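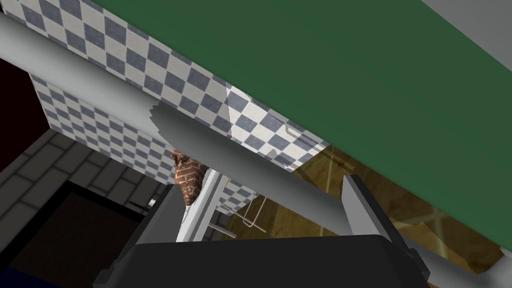
## 4.2 Faces inferiores: registo e estado de conservação

O inventário descrito na secção anterior abrangeu 1909 superfícies em 168 cozinhas de arrendamento, distribuídas por seis edifícios do bairro de Tahiri. Desse total, 529 são faces inferiores, isto é, superfícies horizontais ou quase horizontais voltadas para o chão: o lado de baixo das bancadas, das prateleiras, dos armários suspensos e dos peitoris salientes. Tratamo-las em separado porque as fichas de vistoria habitualmente usadas pelos senhorios não lhes reservam qualquer campo, e o seu estado só aparece nos processos quando já houve queixa.

A orientação da superfície foi anotada em relação a um observador de pé, no centro da cozinha. Um plano pode estar inteiramente fora da vista nessa posição e tornar-se o elemento dominante quando o ponto de vista desce. Na Figura 4, uma imagem gerada por computador, o plano verde-escuro à direita em cima é visto por baixo, e a sua aresta inferior desenha uma longa linha reta descendente. Adotámos por isso duas posições de observação em cada cozinha, a segunda com o observador agachado junto à parede do lava-loiça.

### 4.2.1 Classificação

Cada face inferior recebeu um código de material, um código de acabamento e um grau de degradação. Os materiais foram agrupados em madeira maciça, derivados de madeira, pedra, metal e outros. No acabamento distinguimos as faces pintadas ou envernizadas, as revestidas e as deixadas em bruto. A última categoria foi a mais difícil de aplicar, já que várias bancadas tinham recebido uma camada de tinta parcial, em geral junto ao bordo dianteiro, e o resto da face continuava sem proteção. Nesses casos registou-se o acabamento predominante e acrescentou-se uma nota.

O grau de degradação segue a escala de Hutwood, adaptada. A escala original foi pensada para pavimentos e inclui o desgaste por abrasão, que não tem sentido num plano em que não se pisa nem se pousa nada. Substituímos esse critério pelo destacamento do revestimento. Os restantes critérios (manchas, inchaço, fissuras e presença de bolor) foram mantidos sem alteração.

Não foram abertas juntas nem retirados rodapés. Também não se moveram eletrodomésticos encastrados, pelo que as faces situadas sobre máquinas de lavar loiça ficaram por classificar sempre que a folga não permitia a passagem do espelho de inspeção. Estas faces constam do inventário com o código «inacessível» e não entram nas comparações que se seguem.

### 4.2.2 Bancadas

O padrão mais regular diz respeito às bancadas de derivados de madeira com a face inferior em bruto. A degradação concentra-se em duas zonas: o perímetro do recorte do lava-loiça e a faixa imediatamente atrás do bordo dianteiro. No recorte, a causa provável é a infiltração pela junta. Na faixa dianteira, a água que escorre pelo bordo fica retida na aresta inferior e é absorvida pelo material.

Nas cozinhas em que o bordo tem pingadeira, ou seja, um sulco contínuo aberto na face inferior a pouca distância da aresta, a faixa dianteira apresentou quase sempre o grau mais baixo da escala. A solução é corrente em peitoris de pedra e rara em mobiliário de cozinha. Encontrámo-la sobretudo no edifício Dillance, onde as bancadas foram executadas pelo mesmo carpinteiro que fez as janelas.

As bancadas de pedra não mostraram inchaço nem bolor. Mostraram, porém, manchas de ferrugem junto aos suportes metálicos, por vezes extensas. Em termos de conservação, a mancha tem pouca importância, mas indica corrosão do suporte e deve levar à sua verificação. Recomendámos essa verificação aos administradores dos edifícios em causa.

### 4.2.3 Armários suspensos e prateleiras

Nos armários suspensos, o fator determinante é a distância horizontal à placa de cozinha. As faces situadas ao lado do exaustor acumulam gordura mesmo quando este funciona bem, e a limpeza repetida com produtos alcalinos ataca o verniz. Os inquilinos descreveram a face como «pegajosa» e atribuíram o problema à idade do móvel. A comparação entre armários do mesmo lote, instalados em posições diferentes, não apoia essa explicação: os que ficam longe da placa conservam o acabamento original.

A cor influenciou a deteção de manchas. Nas faces claras, o amarelecimento foi anotado pelos dois observadores em praticamente todos os casos. Nas faces escuras houve desacordo frequente, que só diminuiu com o uso de luz rasante. A partir de fevereiro todas as observações passaram a ser feitas com lanterna lateral, e as cozinhas visitadas antes dessa data que tinham faces escuras foram revisitadas.

As prateleiras abertas são o grupo menos homogéneo. Muitas foram instaladas pelos próprios inquilinos e não constam das plantas. Algumas foram retiradas entre a primeira e a segunda visita. Mantivemo-las no inventário com a classificação da primeira visita e assinalámos a alteração na base de dados.

### 4.2.4 Limitações do registo

A altura de observação não foi idêntica em todas as cozinhas. Nas mais estreitas, a posição agachada obrigava a um ângulo muito oblíquo, e é possível que fissuras finas tenham escapado. O protocolo Trullolis, publicado quando o trabalho de campo já ia adiantado, resolve parte desta dificuldade ao prescrever um espelho articulado de altura fixa. Não refizemos as observações segundo esse protocolo, mas os códigos aqui usados podem ser convertidos para os seus sem perda de informação, com exceção do grau de destacamento, que ali se divide em dois níveis.

A segunda limitação prende-se com a idade das superfícies. Os contratos indicam a data da última renovação da cozinha, mas não distinguem a substituição da bancada da simples pintura das portas. Sempre que a ficha do fabricante estava colada no interior do móvel, usámos a data aí impressa. Nos restantes casos a idade foi deixada em branco, e a análise da secção 4.3 considera apenas as superfícies datadas.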